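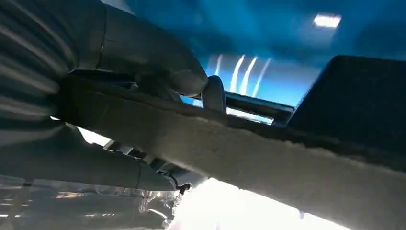 News | Automation

Visser to collect 1,808 examples of felt handling at Sokcombe

Visser has started in February a new collection of examples at its Sokcombe site, to teach robots the handling of soft materials. Operators guide the gripper by hand control while it takes strips of felt, and each attempt is recorded. The plan is for 1,808 examples, of which 300 are completed.

"Felt bends differently each time, so the system must learn from many grips, also the bad ones," says Gangadharan Venkataraman, project leader.

The work is done with Kerberg and continues for 24 weeks.

Press contact: Visser, Sokcombe | Back to top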